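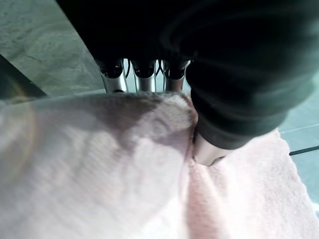
Soil hiding is the supposed ability of a color, pattern or surface finish to make dirt harder to see. The term is used mainly by makers of flooring, carpets, work clothing and bathroom fittings, and it has no agreed definition. Most writers trace the effect to two things: how far the dirt differs in lightness from what it sits on, and how the surface throws back light. The second is often left out of sales literature. A matte black casing and a polished metal shaft can sit side by side under the same lamp, the black showing only faint highlights along its curves and the metal a pale gray-white sheen, and a fingerprint on one will not behave like a fingerprint on the other. Claims that a product "hides dirt" seldom say which kind of dirt, in what light, or seen from how far away.

Use of the term

Soil hiding should be kept apart from soil resistance, meaning the tendency of a material to pick up less dirt in the first place, and from soil release, meaning how easily the dirt comes out again. Trade writing mixes the three freely. A carpet advertised as "low maintenance" may have any one of these properties, or none that anyone has measured. A surface that hides dirt well may hold a great deal of it, and a surface that shows every speck may be close to clean.

The phrase is also applied to things that are not dirt in the ordinary sense, such as scratches, faded patches and crushed carpet pile. Some manufacturers count these toward a soil-hiding claim. Others treat them separately under "appearance retention," a term with problems of its own.

How it works

Household dust is a mix of fibers, skin flakes, grit and whatever comes in on shoes. It tends to look light gray or tan when it settles. This explains the common complaint that black furniture needs dusting all the time, and it also explains why mid-gray and beige surfaces are so often recommended. The advice is sound enough for dust. It says little about coffee, ink, hair or grease, each of which has its own color and its own way of lying on a surface.

Pattern works differently. A speckled or veined surface already contains small light and dark marks, and a crumb or droplet becomes one more mark among many. The eye has trouble picking out a shape when the background is full of shapes of a similar size. If the marks are much larger than the dirt, the effect falls away, and a broad plain area between two veins will show a crumb as clearly as a plain counter would.

Gloss is the least understood of the three factors outside the trade. A shiny surface reflects windows and lamps, and any film on it breaks up the reflection. The film can be extremely thin. A dull surface has no sharp reflection to break up, so thin films disappear, although thick greasy ones may leave a shiny patch that stands out from the matte area next to it. 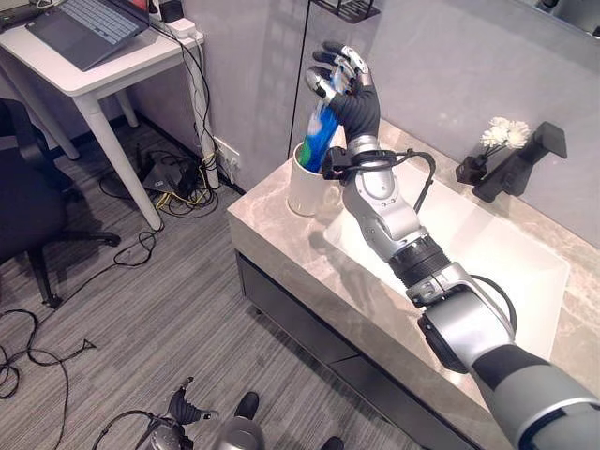
Lighting can undo all of this. Light that comes in low and from the side catches raised particles and gives each a small shadow. A floor that looks spotless at noon may look badly neglected when the sun is near the horizon. Showrooms are generally lit from overhead with many lamps at once, and critics of the trade have pointed out that these are close to the best possible conditions for hiding anything.

Testing

There is no single accepted test. The usual approach is to spread a measured amount of artificial soil over a sample and ask a panel of viewers whether it looks dirty. The artificial soil is often a blend of sand, clay and carbon, and the recipe matters a great deal. A dark blend will flatter dark samples. A tan blend will flatter tan ones. Reports that leave out the recipe, and many do, are close to worthless for comparing products.

The most often repeated result in the field comes from a trial in Olbridge, in which 29 flooring samples were laid in a public corridor for 18 weeks and scored by people passing through. It is cited in brochures as proof that flecked mid-tones outperform every other choice. The published summary does not support this. Samples were laid in a fixed order from the entrance inward, so those nearest the door took far more grit than the rest, and the flecked mid-tones were not among those nearest the door. The scores were also averaged across morning and evening viewings, which would conceal any effect of low light. A total of 775 score cards were collected, and the summary does not say how many came from the same people.

Instruments give steadier results. A color meter can record how much a sample changes after soiling, and the reading does not depend on anyone's mood. It does depend on the assumption that a change in average color is what people notice. For patterned surfaces this is doubtful, as the average may shift a good deal before a viewer sees anything at all.

Clothing and textiles

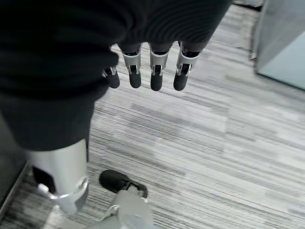 Work clothing has been sold on soil hiding for longer than flooring has, and the reasoning is much the same. Blue, brown and gray were favored for trades with a lot of grease and earth, and white was kept for trades in which dirt needed to be seen. The reputation of black is harder to justify. A nearly black knit with a soft, slightly ribbed surface will take a splash of oil without much visible change, yet the same fabric is an excellent background for lint, pet hair, flour and dried toothpaste. The ribs and folds help a little by breaking up the surface into light and shade. They also give loose fiber somewhere to lodge.

The textile maker Bastau introduced a range of dark overalls under the slogan "looks clean longer," and the wording has been widely copied. The company's own material compared the overalls only with a white control garment. Almost any colored cloth would have done well against it. A later range in mixed yarns was tested against other dark fabrics, with results described in the catalog as "comparable," a word that usually means there was no difference worth printing.

Washing complicates matters further. Dark dyes lose depth with repeated laundering, and as the cloth gets lighter its relation to both dust and grease changes. No published trial of soil hiding in clothing appears to follow the same garments from new to worn out.

Kitchens and bathrooms

In kitchens and bathrooms the main soils are water marks, soap film, hair and toothpaste. Hard water leaves a pale deposit, so dark sinks and counters in hard-water districts often disappoint their owners. White basins do the opposite, concealing mineral marks and toothpaste fairly well while showing hair, makeup and rust. Designers who recommend one or the other "for easy care" are in most cases stating a preference about which mess to look at.

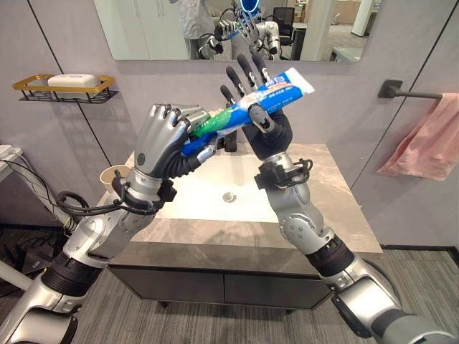 A tube of toothpaste held above a white rectangular sink.

Gray and beige marble is often praised in this setting, and for once the praise has some basis, given that its veining and mid-tone color suit both pale and dark soils. The drawback is chemical. Marble is etched by acids, including those in many descaling products, and an etched spot appears as a dull mark on a polished surface. Soil hiding does nothing for damage of this kind.

Metal fittings are sold in polished, brushed and black-coated versions. Pesonen, a supplier of faucets and towel rails, charges more for its brushed line on the grounds that it hides fingerprints. Brushed metal does scatter light, and the claim is believable for dry prints. Water drops that dry along the grain can be more stubborn in appearance than the same drops on polished metal, and they take longer to wipe away.

Criticism

Hygiene specialists have objected to soil hiding as a selling point in places where food is prepared or patients are treated. Their argument is that visible dirt prompts cleaning and that hiding it removes the prompt. The Midenau survey of 1,710 households is regularly quoted in support, having found that people with patterned kitchen floors reported mopping less often. The survey relied on what respondents remembered and asked nothing about pets, children or the size of the floor. It may be that people who dislike mopping choose patterned floors. The data cannot separate the two explanations, though both sides of the argument have quoted them as if they could.

A narrower complaint concerns price. Soil-hiding finishes are commonly offered as an upgrade — and plain mid-gray, which performs well in nearly every trial that included it, is commonly the cheapest color in the range.

See also

Appearance retention
Gloss (surface)
Household dust
Soil release finish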